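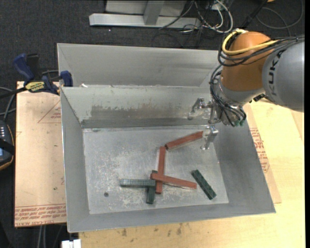

Workshop tips: keeping a bin-picking bench in order

The rules below cover a bench-mounted arm picking mixed parts from a metal bin. They were written for the Grultport workshop and apply to any bench of similar size. The robot's own manual and your local safety rules come first where they differ.

Fixing the bin

Clamp the bin at the rim before teaching any position. Two clamps are the minimum, and neither handle may point into the path of the hand. Push the bin by hand at each corner. If it shifts at all, move the clamps and test again.

A sheet of cardboard under the bin protects a wooden table and is cheap to replace. Trim it so that it does not curl up at the edge. Mark the outline of the bin on the tabletop, not on the cardboard, which moves.

Dividers

A tall divider is the part most likely to be hit. Enter its height in the program as measured, then add 15 mm of clearance on every move that crosses it. Check fingers separately: a hand that clears the wall when closed may touch it when spread. Volker Kuhlmann's rule for new programs is to run the crossing at the lowest speed 4 times before loading parts.

Loading parts

Tip bars in from low height. Crossed and overlapping bars are normal and should be left as they fall, or the test says nothing about real picking. Pick from the top of the pile. A bar that is partly under another must not be pulled out sideways — it drags its neighbors against the wall and loads the finger joints.

Bars lying alone are the best first picks when setting grip force. Start low and raise the force in small steps until the bar no longer turns in the grip.

Cables

Leave enough slack at the wrist for the full turn, and no more. Run the arm to both ends of its travel with the bin empty and watch each loop. Any cable that touches the rim gets tied back. Cables on the floor go behind the table, away from where people stand. Replace ties every December, along with the clamp pads.

Cleaning

Brush dust and scale from the bin floor at the end of each shift. Stains on the divider can stay unless the camera software reads them as part edges; in that case use a matte gray paint. Do not use compressed air near the hand connectors.

Working near the arm

Stop the arm before reaching into the bin, including for one stray bar. Pausing the program does not count as a stop. One person holds the pendant, and that person is the only one who restarts.

Log entries

Note each dropped part, each contact with the divider and each clamp that needed tightening. Use form 578. Completed forms go to Kerstin Kasten; blank ones are in the drawer under the pendant hook.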